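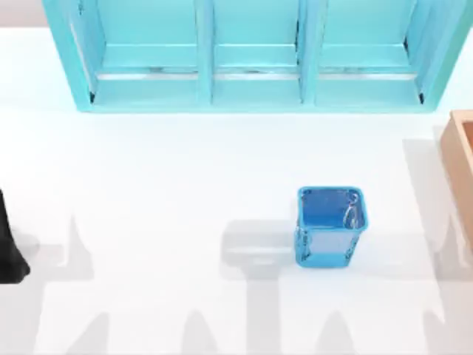
Shelf, blue bin, wood box. The bin task in the simulator, left gripper just poking in.

Sim Night gallery – Treveo Robotics Club, fall term

Quick page, sorry it's short. Posting this before the bus. Friday 17 October 2025 was our first full evening in the simulator and people have been asking to see what we do in there, so here are a couple of screens plus notes. More after the November meet if I get time.

For anyone new: the club runs two teams this year, Nulberg and Staklow. Same two-arm setup for both, same tasks, separate code. Musa Omoregie looks after Nulberg, Salamatu Onuoha has Staklow. We meet in room 22, upstairs, door sticks so push hard.

About the bin task. Goal is blue bin into the shelf, any of the 3 compartments counts. Sounds easy. The bin has a lip and the walls taper in toward the base, so if you grab low the fingers want to slide. Nulberg goes for the rim. Staklow is trying a two-handed lift with one gripper on each side, slower but Salamatu likes it and she's the one writing it.

Also the shadows. Look how many there are across the bottom half, all from the arms, and they get darker where they overlap. Musa's bin finder works off color so he's going to test it with shadows on and off and write down both. If your finder uses brightness you should do the same, pleese don't skip it.

The wood box on the right stays put for this one. Bumping it costs you points, see the rule sheet. Yes even a little bump.

Scoring, since three people asked me in the hallway:
Full run is 100 points.
Minus 7 each time you bump the box or the shelf.
Drop the bin and you reset, clock keeps going.
Best run of the night goes on the board.

Next screen is a lot closer in. Different sort of problem, black and red parts on bright white, and the camera is right up on it. We call that black square piece "the Danko" for no good reason, it was the name of the folder and it stuck.
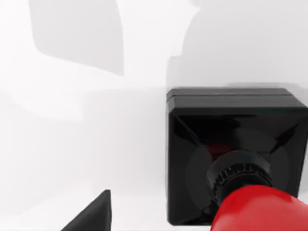
Close up on the Danko. Black housing, ridged collar, big red part down in the corner. Gripper fingertip at lower left.

What I like about this view is how shiny it all is. There's a dim bit of red up in the dark recess that is only a reflection of the red part. If you're masking by color that can come back as a second tiny blob, so throw out anything small before you work out a center. Salamatu has a few lines for this in the shared folder, ask her before you write your own.

The ridges on the collar are nice for checking your view too. If they look like mush your render size is too low – turn it up, save a still, turn it back down or everybody's laptop crawls.

And leave room when you line up the fingers. Go in from the side slow, look at the still, then move again. I know it's boring.

To do before next time:
Nulberg – shadow test, both ways, numbers in the sheet
Staklow – two-handed lift, get the two grippers closing together
Everybody – name your files with team and date, I am not opening another one called final2new
Snacks – someone who isn't me

New members still welcome, no coding needed to start, we'll sit you next to someone. Bring a laptop if you have one, there are spares if you dont. Parents can come up for the last half hour and watch the runs on the big screen.

Want a bigger copy of either screen for your project folder? Tell me or Musa at the meeting.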